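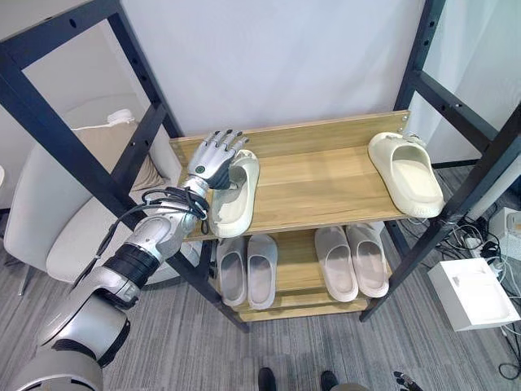
Which Pareler pressing should I buy?
Natalie Wainwright
I've found two copies of the first Pareler 12-inch. One is the original at £95, the other is the August repress at £4 plus postage. I mostly play records in my kitchen, to a cat. Is the original any louder?

Efua Antwi
Repress. The original has a long B-side and was cut quietly to fit it all on. Mine hisses like a chip pan -- I still wouldn't sell it.

Gyamfi
depends if the cat has decent speakers

Isthorpe
Wivemier had the repress in last time I looked. Check the sleeve corners.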